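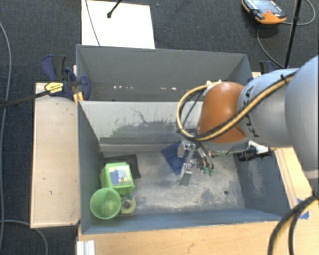
Bin-to-bin picking cell practice is the body of rules and working conventions that applies to robot cells in which a single arm moves mixed objects out of one open container and into another. The term covers the fixing of bins, the routing of hoses and cables, the placing of the control pendant, the choice of test objects and the keeping of records. It is used mainly in laboratories and small trial cells, where equipment is rearranged often and permanent guarding may not be justified.

Scope

General safety requirements for industrial robots are set out in ISO 10218, which deals with the robot and with its integration into a system. Bin-to-bin practice is narrower and has no standard of its own. It is normally written down as a local cell sheet, kept with the risk assessment and revised whenever the arm, the gripper or the bin position changes. A widely copied cell sheet is the Brerley sheet, whose second edition is dated 30 January 2018. It was edited by Subira Rweyemamu and later adapted for the Grosetti and Aitken trial cells.

Bin fixing

A bin that shifts during a run invalidates the calibration between camera and arm. The Brerley sheet requires each bin to be held to the work surface at two points at least, with one fixing on each side of the pair where two bins stand together. Bar clamps are accepted for trial work. Bolted stops are required for any cell that runs unattended. Clamp bars are to be entered in the collision model at full length, including the part that projects beyond the table.

Wear on the bin walls and floor is not a fault in itself. Scuffed paint changes how a surface reflects light, however, and the sheet calls for a new background capture after every 4,000 cycles. Holes in a bin floor are recorded on the cell drawing, as a fingertip may enter them during a low approach.

Hose and cable dressing

External hoses and cables on the arm are known together as the dress pack. The pack is tied at intervals along the links and given a free loop near the wrist, long enough for the full range of the last joints. The loop is checked at both joint limits before a program is released. In the Brerley sheet it must stay clear of the rim of either bin by 200 mm in every taught position.

Floor cables present a separate hazard. They are to be kept out of the operator's path, and crossings are covered where people walk. On carpeted floors, adhesive covers hold poorly and weighted covers are preferred.

Control pendant

The pendant carries the emergency stop and, on most models, the enabling switch. During teaching it stays in the hand of the person closest to the arm. Between sessions it is returned to a bracket or to a marked spot outside the reach of the arm. The Aitken version of the sheet permits a floor position during short trials - the Grosetti version does not.

Test objects

Object sets combine rigid, soft and transparent items. Translucent cups are difficult for many depth cameras, while folded cloth has no stable shape and is commonly gripped by pinching a ridge. Boxes with printed labels and rolls of tape serve as easier controls. The Dratow object list, drawn up in December for the same group of cells, contains 390 items sorted by stiffness and surface finish. Damaged items are replaced by the same type and the change is noted.

Records

Each attempt is logged with the object, grip position, outcome and any stop by the operator. Attempts ended by an emergency stop are kept in the log and marked. In the first Dratow trial, 1,434 attempts were logged under these rules.

See also

Bin picking
End effector
Lockout and tagout
Teach pendant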